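# Humanoid Robot Purchasing: Frequently Asked Questions

This page is for department heads and facility leads preparing a request under the Claltanden equipment plan. It covers what may be requested, what must be budgeted, and how long each stage takes. Requests already approved under last year's plan keep their original terms.

## Eligibility and requests

### Who may submit a request?

Any department with an active cost center may submit. Shared requests from two departments are accepted, but one of them must be named as the lead. The lead department holds the asset record and receives all invoices.

### Which suppliers are approved?

Three suppliers hold a current framework agreement:

- **Velo** – complete humanoid units, wheeled and walking
- **Dreßler** – arms, hands, and replacement joints
- **Ondent** – software licenses, operator stations, and training

A department may request equipment from another supplier. In that case, the purchasing office must complete a separate review before a quote can be accepted, and the review adds 6 weeks to the schedule.

### May we request a single arm instead of a full humanoid?

Yes. Departments whose work takes place at one fixed bench are asked to price a single arm first. A full unit should be requested when the work involves different heights, moving between rooms, or both hands at once.

## Matching equipment to the task

### How detailed does the task description need to be?

The request form asks for the objects to be handled, the surfaces they are taken from and placed on, and the type of floor. General phrases such as "household assistance" or "light tidying" will be returned for more detail. The form has room for 11 tasks. Departments with a longer list should rank them and submit the highest priorities.

Small, ordinary jobs are often the most useful for judging a quote. Handling footwear on a low rack, for example, requires reach below waist height, a hand that can close around a soft item, and enough clearance for the wrist beside the shelf. Each of these points can be checked against a supplier's specification sheet before any money is committed. 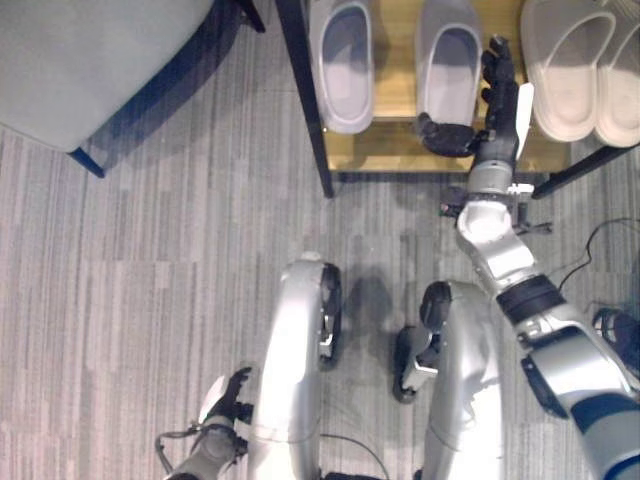

### Should we choose a multi-fingered hand or a simple gripper?

The choice depends on the objects listed in your request. A two-jaw gripper is less expensive to buy and to repair, and it is suitable for boxes, bottles, and other firm items of regular shape. A multi-fingered hand is recommended for soft or curved items and for objects that must be held from one end.

Hands are quoted as a separate line. Please do not accept a quote in which the hand and arm appear as one price, as this makes later replacement claims difficult to process.

### Does the type of floor matter?

It does. Carpet tile, sheet flooring, and concrete place different loads on the base, and raised seams or door strips may limit where a wheeled unit can travel. Include the floor type for every room on the form, along with the height of any threshold. Velo will confirm in writing whether a given base is suitable.

Loose cables should be listed as well. If power or network cables must cross the floor near the work area, the request should include the cost of cable covers or of moving the outlet.

## Budgeting

### What must be included in the budget?

The purchase price is only part of the total. A complete budget contains the following lines:

1. Base unit, with arms
2. Hands or grippers, including one spare
3. Batteries and charging equipment
4. Operator station and software licenses
5. Furniture and props for the practice area
6. Delivery, installation, and floor preparation
7. Operator training
8. Service agreement

Requests that omit a line should state that it does not apply. A blank line is treated as an error and will delay the review.

### Is furniture really an eligible cost?

Yes, within limits. Shelves, racks, seating, and similar items are eligible when they are needed to carry out the tasks named in the request. Used furniture is encouraged. Each practice area has an allowance of $1000, and anything above that amount must come from the department's own funds.

### How should we plan for wear and repair?

Hands wear sooner than arms, and arms sooner than bases. For this reason the plan requires a spare hand in the first order. Departments that expect to run more than one shift a day should also request the extended service agreement, under which Dreßler supplies a loan part while repairs are carried out.

Damage during approved use is covered by the service agreement. Damage in transit between buildings is not – departments must arrange their own coverage before moving a unit.

### May we lease?

Leasing is available for complete units only, for a minimum of 2 years. Lease payments are charged to operating funds and may not be combined with a capital request for the same unit. At the end of the term, the department may return the unit, renew, or buy it at the price stated in the original agreement.

## Schedule and delivery

### When is the deadline?

Requests for the coming budget year close at the end of July, at 5:00 p.m. The form locks automatically at that time. Drafts that have been saved but not submitted will not be reviewed.

### Can we see the equipment before submitting?

Each supplier offers one demonstration per department at no charge. Please send your task list ahead of the visit and ask that at least two of the listed tasks be performed with your own objects. Notes from the demonstration may be attached to the request.

### What happens after approval?

The purchasing office issues the order and sends a copy to the lead department. The supplier then contacts the department to arrange a site check. Delivery is not scheduled until the site check has been passed, and any floor or electrical work must be finished first.

### Can an approved request be changed?

Changes to quantity or supplier require a new request. Changes to hands, grippers, or accessories may be made by written notice until the order is issued, provided the total does not increase.

### Where do we send questions that are not answered here?

Use the message field on the request form and select "Robotics and automation" as the category. Include the request number if one has been assigned.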